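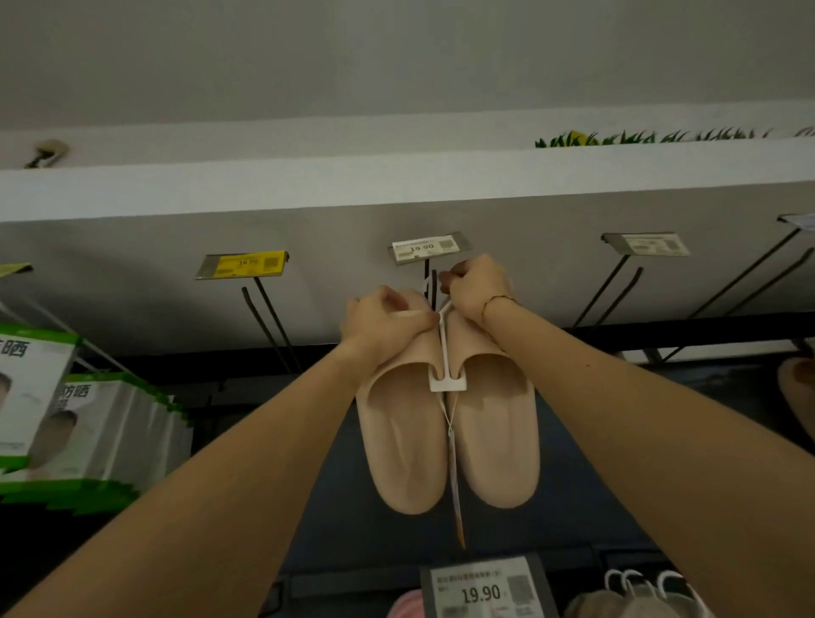 The Weir Book

Short fiction

The flow at the toe of Gethin Dam is measured with a steel plate that has a notch cut in it. Water that has worked its way through the embankment collects in a drain, passes down a concrete channel, and goes over the notch. The height of the water behind the plate is read from a staff gauge and written in a book. A table pasted inside the cover converts height to flow.

I took over the book in October. The previous reader had kept it for 30 years and left it on the bench in the gauge hut, along with a pencil on a string and a wire brush for the plate.
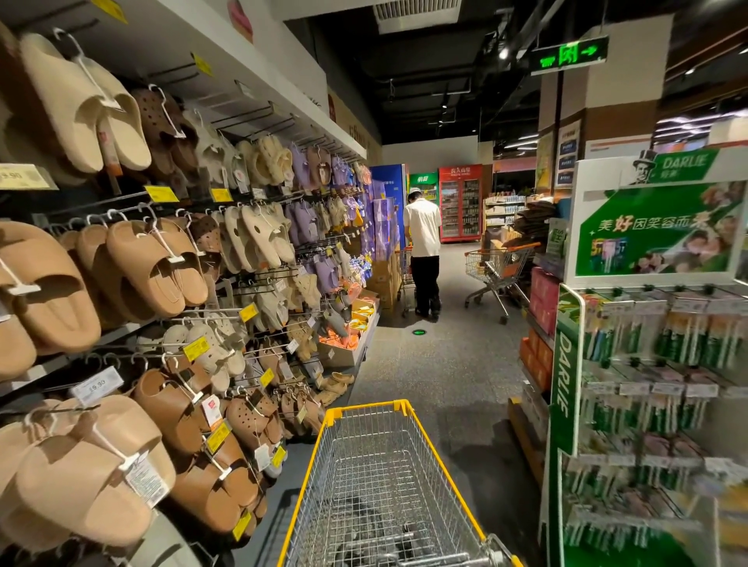 Linnet Averhoe
Contributing Writer, Fiction

The instructions were on a card. Read the staff at eye level. Read it again after a short wait. If the two readings differ, write both. Brush the algae off the plate after reading, never before. Note the rain and the reservoir level. Sign.

My first reading was higher than the last one in the book. The difference was small, and the reservoir had come up since the summer, so I wrote it down and brushed the plate. The next morning it was the same. I went back through the book to see what the drain had done at that reservoir level in other years, and it had always been lower.

A rise in seepage at a constant level has several ordinary causes. Rain on the downstream face gets into the channel. A gauge settles or is knocked. Leaves lodge in the notch and back the water up. I checked them in that order. It had been dry. The staff agreed with a carpenter's level run across from the plate. There were no leaves.

I telephoned the office at Surkthorpe and asked whether anyone had moved the gauge. The clerk said no work was listed. She asked if the water was clear. I said it was clear. She said to keep an eye on it, and wrote that down too, I think, because I could hear her typing.

Clear water matters more than the quantity. Cloudy water is carrying the dam away with it. I started filling a jar each morning and standing it on the sill of the hut, and by evening there was nothing at the bottom. I labeled the jars until I ran out of sill.

In the second week I copied the old readings onto graph paper. It was a slow job and the hut was cold, so I did it at my kitchen table after supper. For most of its length the line behaved as a drain should. It went up after wet springs and came down in the fall, a little late each time, because water takes a while to get through 800 feet of clay and rock. It had small mistakes in it. In one place a figure had been struck out and corrected in the margin with the word "tired."

The last three years had no mistakes. The line rose and fell on time, and I had drawn a good part of it before I noticed that my hand already knew where it was going. I turned the sheet over, held it to the window, and laid an earlier sheet on top. The peaks matched. So did the dips between them. Every reading had been taken from a former year and lowered by one division of the staff.

I checked the rain column. That had been kept properly, and so had the reservoir level, which is displayed on a Sarkovano recorder in the valve house at the top of the embankment. The valve house has a parking space beside it. The drain is at the bottom, down a flight of iron steps with a handrail on one side.

I went down those steps the next day and counted nothing, only paid attention to them. The treads were narrow. The lower flight was in shade and had moss on it. At the landing, someone had fixed a wooden seat to the rail with fence wire, facing the wall. The wire was not very old. A person who sat there would not have been able to see the notch, but could have heard it.

The drain makes a steady noise. With some practice it is possible to tell by ear that it is running and has not changed much since yesterday. It is not possible to get a figure that way.

I considered what to put in the report. The form from Surkthorpe has a box for the reading, a box for the trend, and a box for remarks. For the trend I needed a figure from last October, and I had one, in a clear hand, signed. If I used it, the seepage had risen and an engineer would come. If I did not use it, I had to say why.

The previous reader lived at Fisness, on the far side of the reservoir. I had the address from the inside of the book, under the conversion table, with a request that it be returned if found. I drove over there on a bright afternoon. The house had a ramp up to the door, of new lumber, and a rain gauge on a post in the yard, set well clear of the trees. I stayed in the car with the engine off. There was a light on in the front room. After some minutes a hand moved the curtain, and I waved, and drove to the end of the road and turned around.

That evening I filled in the form. In the box for the trend I wrote: not established. In the remarks I wrote that readings for the past three years were unreliable and should be excluded, that the rain and level columns were good, that the water was clear, and that the lower steps needed cleaning and a second handrail. I read it over. I took out "unreliable" and put in "estimated," then changed it back, which meant copying the whole form again because it was in ink.

The engineer came anyway. She poured the jars out one by one over a sheet of white paper and found nothing in them. She ran her own level from the plate and got what I got. She had a record of the drain from the year the dam was last inspected, which had never been sent down to the hut, and the flow in it was nearly the same as mine. The notch had been running at that height for some time. She asked how long the other reader had been on the job and I told her. She looked up at the steps and then made a note, and did not show it to me.

The handrail was fitted before the frost. The men who did it unwired the seat to get at the posts and asked me whether I wanted it. I had them put it back on the landing, turned the other way.

I still stop there. From the seat the notch is in view, though the staff is too far off to read, and I go down the rest of the way, read it twice, and write it in the book. In the mornings the pencil is stiff with cold. Someone has begun mailing me the Fisness rainfall on postcards, unsigned, and I have ruled a column for it.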